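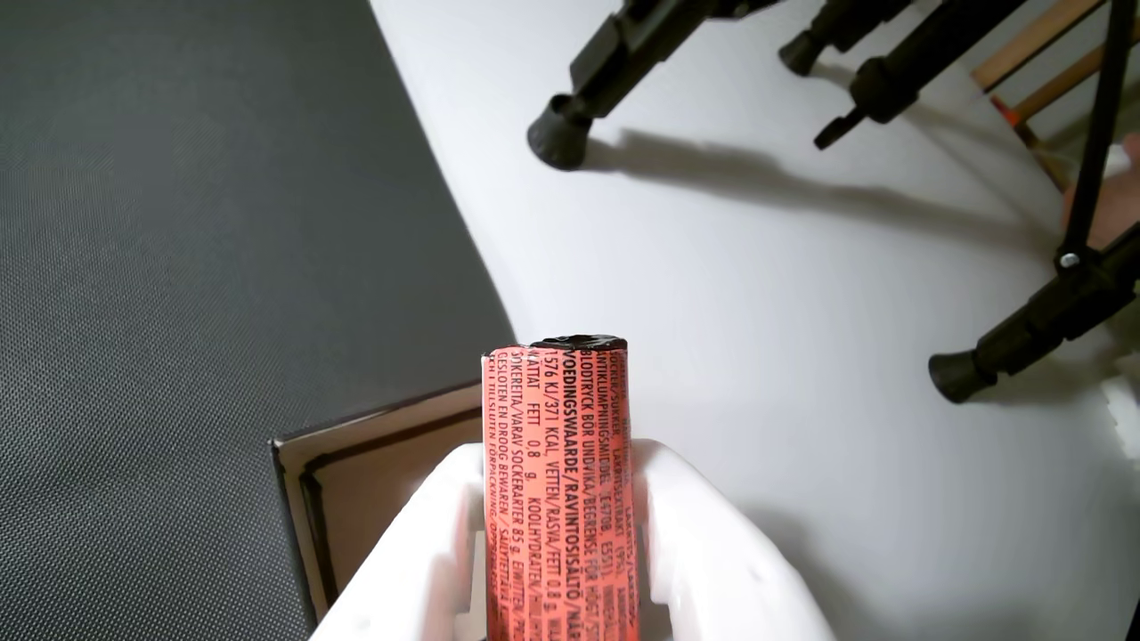
Snack box for the desk, and other small packing jobs

Quick one this time, I have the kitchen half apart. Tips in no order.

Licorice and other roll candy. Stand the rolls up in the box, don't lay them flat. Flat ones slide under everything else and you find them in November. Upright you can grab one without digging. Lid end up, always.

Read the wrapper for storage even if it's in four languages and none of them yours. Dutch ones say GESLOTEN EN DROOG BEWAREN, meaning keep closed and dry. That's the whole rule for licorice really. Not the fridge. Not the shelf over the kettle (I did this, one solid lump, had to go in the trash).

Also on the imported salty/sweet licorice there is often a line about high blood pressure. BLODTRYCK is the Swedish word to look for. If you're putting together a box for somebody else, check with them first. Janelle's dad can't have it at all so his box gets mints.

Which box. Plain cardboard, open top. Cut the flaps off or fold them down inside and it gets stiffer. Don't buy a plastic one for this. A shoe box is too low for tall rolls, they tip over the rim. You want the side to come up at least halfway.

Rolls still falling over? Wad of kraft paper in the empty corner. Or a jar. Or just more candy.

Sugar. The black stuff is mostly sugar, 85 g on one label I read, and hardly any fat. So it doesn't go rancid like nuts or chocolate do, it goes hard. Hard pieces: put them in a jar with a slice of bread overnight. Works maybe half the time. Yannick says apple peel, I say apple peel gets moldy.

Sorting surface. White table shows every crumb and every smear, good for sorting, bad for leaving stuff on. I do the messy part on a dark woven placemat and the clean part on the bare table. Shake the mat out over the sink after. Woven mats trap sugar in the holes, so once in a while lay it in the tub in warm water with a drop of dish soap, let it sit, rinse, hang over the shower rail. Don't wring it, it never lies flat agian.

Sticky marks on a white tabletop: warm damp cloth laid on top, leave it, go do something else, come back and wipe. No scraping with a knife. For the black licorice smears a bit of baking soda on the cloth. Test a corner first, some finishes go dull.

Labels. Once stuff is out of its wrapper you will not remember what it was. Tear off the piece with the ingredients and drop it in the jar lid, or tape it underneath. Margaux takes a photo with her phone, fine too, but then you have to find the photo.

Dates. Pen on the lid of anything with a lid. Shiny black lids won't take a regular pen, use a strip of masking tape and write on that.

Empty tubes and caps. Keep a few. Rinse, dry all the way, then good for rubber bands, birthday candles, spare screws. Don't put food back in them unless you know they dried out.

Anything with little legs (mini tripods, plant stands, folding phone holders etc) does not go in the snack box. Legs catch on everthing. Fold them, rubber band round the feet, drawer. If they don't fold, stand them at the back of the table out of the way of your elbow.

Moving the box. One hand under, always. The bottom flaps give out right when you're on the stairs. Strip of packing tape along the seam and one across it.

That's it, next page is the spice drawer, when I get to it. Romain still has my good scissors.

Updated 19/01/2025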